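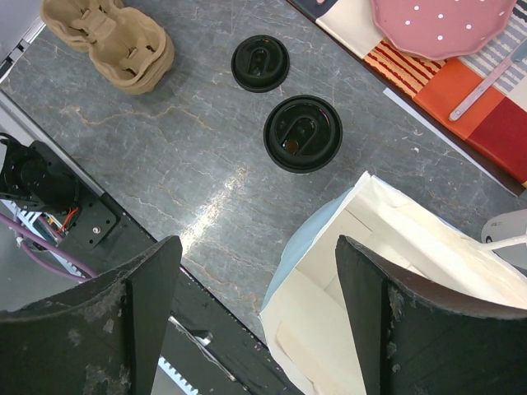 Figure 2. Takeaway items on a dining surface in the Cillo household: a molded-pulp cup carrier, a black cup lid and a black-lidded coffee cup, with a placemat, plate and knife at the upper right.

Home Journal Issues Articles For Authors Search

4.2 Takeaway packaging at the table

Most studies of drink packaging stop at the shop door or start again at the trash can. The time in between is harder to reach, and it is the part the Brundden survey was set up to cover. Households in the two study areas, Cillo and Uibo, kept a log of every takeaway drink brought home from January on, and noted where the packaging was put down, what else was there, and when it was cleared. The log closed on 22 Jun 2021 with 2538 usable entries.

The dining table was the most common first stop in both areas. Kitchen counters came next, then desks. Carriers and drinks often ended up side by side on a table that was also in use for a meal, so that throwaway items shared the surface with plates and cutlery. Figure 2 is typical in this respect. The pulp carrier sits on bare marble, close to the black lids, while the pink polka-dot plate and the table knife have a cloth placemat under them. We found this split in many homes. Mats were kept for tableware, and packaging went straight onto the stone or wood.

Lids stayed on longer than we expected. In almost 800 entries the drink was finished with the lid in place, through the sip opening, even where a mug was within reach. People who took the lid off tended to do so to add milk or to let the drink cool. Loose lids were cleared later than cups and were more likely to be left out overnight.

Carriers had the longest stay of all. Of the entries that mention one, 500 record a second use before disposal, mainly for holding eggs, seedlings or small hardware. Respondents in Uibo, where paper pickup is less frequent, reported this more often. Plastic lids had hardly any second use in either area.

We return to the sorting of pulp and plastic in Section 5, using the Bronura categories.

This site uses cookies. Accept Manage settings

Contact | Copyright Brundden | Back to top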